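4. Running your first search episodes

By now the simulator is installed and the Selard agent has loaded its weights. Next comes the fun part: letting it loose in a room and watching it hunt for something! The method is simple at heart. The agent gets a written goal, looks through its own camera, picks one move, and repeats until it calls stop or runs out of steps.

Before you start, close any other program that uses the graphics card.

1. Open the Tundham room set and pick a room with a table in it.

2. Type the goal in plain words. "Find the apple" is a great first one.

3. Set the step limit to 293. Subbarao Palaniappan tuned this value on our larger rooms, and it leaves plenty of slack in small ones.

4. Set the turn angle to 25 degrees.

5. Leave the stop threshold at 85. Lower values make the agent call stop too early, often from clear across the room.

6. Press Run, and keep the live view open beside the map.

Note: The goal text is read once, at the start. Changing it during a run does nothing until you press Reset.

Caution: Reset clears the step log. Save it first if you want to replay the run.

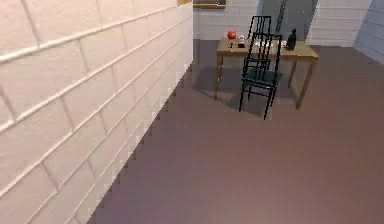
7. When the run ends, open the replay and step through it one view at a time. Watch the score next to each view, especially when the goal object is small and far off. A score that climbs as the agent closes in is just what we hope for (and it's a real thrill the first time).

8. Repeat with 4 different start points, keeping the goal the same.

If the agent spins in place, turn on the Lundgate memory module under Options and run again. Emiliano Ulloa's notes on reading the memory map are in section 5.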